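How I Fixed a Door That Wouldn't Latch

So our bedroom door stopped latching last February. You'd push it shut, walk away, and by the time you got to the kitchen it had drifted open again. I put up with it far too long (a folded sock in the gap works, by the way) before I finally got my tools out, and the whole job took me less than an hour!

First, find out where the latch is hitting. Rub some lipstick or a crayon on the end of the latch, close the door, and open it again. The smudge on the strike plate tells you everything. Mine was low, right on the bottom lip of the hole.

A low smudge usually means the door is sagging, so go to the top hinge before you touch anything else. Tighten every screw by hand. If one just spins and spins, take it out, pack the hole with wooden toothpicks and a little wood glue, snap them off flush, and let it dry overnight. Then drive the screw back in. Don't use a power drill for that last part — I stripped one that way and said some words.

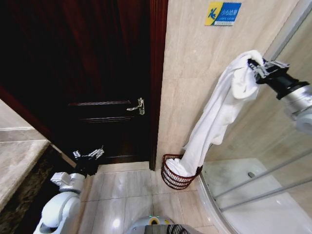
Rodel Magbanua wrote to me that he skips the toothpicks completely and swaps one of the top hinge screws for a three-inch one, long enough to reach the stud behind the jamb. He did every door in his place in Tarnville like that and hasn't had one sag since. I tried it on our hall closet and yes, it pulls the door up nicely, but go slow. Half a turn, check the gap, half a turn more.

If the smudge is still a hair low after all that, it's time for the strike plate. Unscrew it, clamp it in a vise, and file the bottom edge of the opening with a flat metal file. A few strokes, then hold it up and test. You can always take off more!

Only move the whole plate if you're off by more than an eighth of an inch. You'll need to fill the old screw holes first, or the new screws will slide right back into them.

Last thing, put a bit of dry graphite on the latch and work the handle a bunch of times. Wipe off the extra or it ends up on your sleeves.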